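News > Campus and Community > Level Workshop

Flonstead Technical Center Expands Desktop Refurbishment Program

Aug 26, 2022

The Flonstead Technical Center has announced that its desktop refurbishment program will continue through the coming school year, with a larger workshop and a second intake of students. The program, known as Level, takes in retired office computers from local employers, repairs those that can be repaired, and passes them on to households and small organizations in the district.

Since the pilot opened in June, the center has received 200 desktop computers. Of these, 103 have been tested, cleaned and approved for reuse. The remainder are either waiting for parts or have been set aside as a source of spares.

Each computer is opened and inspected before any work begins. Students check the motherboard, the processor socket and the memory slots, remove dust from the heatsink, and look over the power cables for worn sleeves or damaged connectors. Storage drives are removed on arrival and erased separately under the supervision of staff.
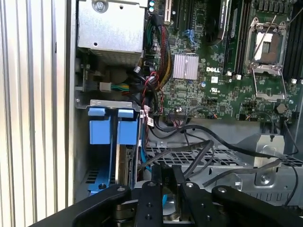
Particular attention is given to the processor socket. The contacts inside are fine and easily bent, and a socket left open on the bench can be damaged by a dropped screw or a careless sleeve. Students are taught to release the lever slowly, lift the metal frame by its edge, and inspect the contacts under good light before a processor is fitted.

"Most of the faults we see are small ones," said Hajnalka Vincze, head of the workshop. "A memory module is not fully seated, or a cable has worked itself out of its connector. Our students learn to check the simple things first and to write down what they find."

The McPhee Building, where the program is based, will provide two additional rooms for the fall term. One will be used for inspection and repair, and the other for storage and final testing. Places will be offered to 60 students, and no previous experience is required.

Ngan-ling Chuang, who coordinates donations, said the center is now able to accept computers without keyboards or monitors. Donors are asked to remove any discs and to label machines that are known to be faulty. Laptops and printers cannot be accepted at this time.

Collection from business addresses in Flonstead and Posar can be arranged through the center's front office. Application forms for the fall intake are available at the same desk.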